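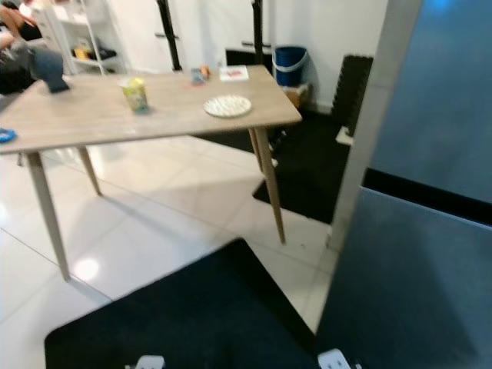 Me pregunta un lector si de verdad sale a cuenta barnizar una mesa en casa, con lo que cuesta el bote y lo que se tarda, o si es mejor ponerle un mantel de hule y olvidarse. Contesto por partes.

1/ Depende de la mesa. Si es maciza o tiene una chapa gruesa, sí. Si al lijar un poco por debajo sale enseguida otro color, déjalo y compra el hule.

2/ Yo he hecho dos. La primera, con barniz Clolitz satinado, el de base agua. La segunda, con aceite Lostitz. El barniz aguanta mejor los vasos. El aceite se repara mejor.

3/ Números de la primera: 192 euros en total. Entran el barniz, las lijas, dos brochas, un rodillo de espuma, la mascarilla y el alquiler de la lijadora un fin de semana. En el taller Begović me pedían 636 por el mismo tablero, recogida incluida.

4/ La diferencia se la come el tiempo. Fueron cuatro tardes, más una semana larga sin poder apoyar nada encima. Comimos en la encimera.

5/ Lijas. Empecé con grano 80 y me pasé de bruto, quedaron marcas en redondo que solo se ven con la luz de lado. Ahora empiezo en 120, sigo con 180 y termino en 240. A favor de veta siempre.

6/ Entre lija y lija, aspirador y trapo apenas húmedo. Luego esperar a que seque. Esto me lo salté la primera vez y tuve que repetir una mano entera.

7/ Cantidad: con un bote de 500 ml me llegó para tres manos en un tablero de cuatro personas, y sobró un dedo. El de litro no hace falta.

8/ Alguien me dijo que diera una cuarta mano. La di en las patas y no noto ninguna diferencia con el resto.

9/ Temperatura. Abril me fue bien. En agosto el barniz al agua se me secaba antes de poder repasarlo y quedaban los bordes de cada pasada. Si no hay otra fecha, a las ocho de la mañana.

10/ Manchas negras de hierro (la lata que se queda toda la noche mojada): ácido oxálico, guantes y ventana abierta. Las blancas de calor se van casi siempre al lijar.

11/ El aceite, en cambio: se da con trapo, se espera un cuarto de hora y se retira todo lo que sobra. Si no se retira queda pegajoso durante semanas. Los trapos, extendidos al aire o metidos en agua antes de tirarlos - pueden arder solos si se dejan hechos una bola.

12/ Mantenimiento. La barnizada, bayeta y jabón neutro. La aceitada pide una mano al año y uso la cera Ustura en medio, cuando la veo apagada. El vinagre no lo uso en ninguna.

13/ Sobre el hule: protege, pero conviene levantarlo de vez en cuando. A mí uno me dejó el dibujo marcado en el tablero por la humedad, y eso hubo que lijarlo también.

14/ Para una mesa de diario, con niños, barniz. Para una de escritorio, aceite. La próxima que haga será la del balcón y todavía no sé con qué producto, si alguien ha probado lasur que me cuente cuánto le ha durado.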